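Skollix Basket Demos

Hello! I'm Abreu, and this is my little pile of hand-guided demos, 226 in all, last tidied up on 1st February. I hold the gripper, do the job slowly, and the wrist camera records the lot.

200 of them are for training and the rest are for checking. Each demo has its own folder with the video, the gripper opening and a one-line note from me (sorry about the spelling!). The jobs are all reaching into, or moving things near, a woven basket by the wire shelves.
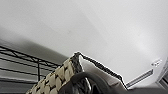 I've left 16 demos marked "wobbly" where my hand shook a bit – skip them if you like, but my Vandero scripts read them fine. Start with demo_list.txt and shout if a folder won't open.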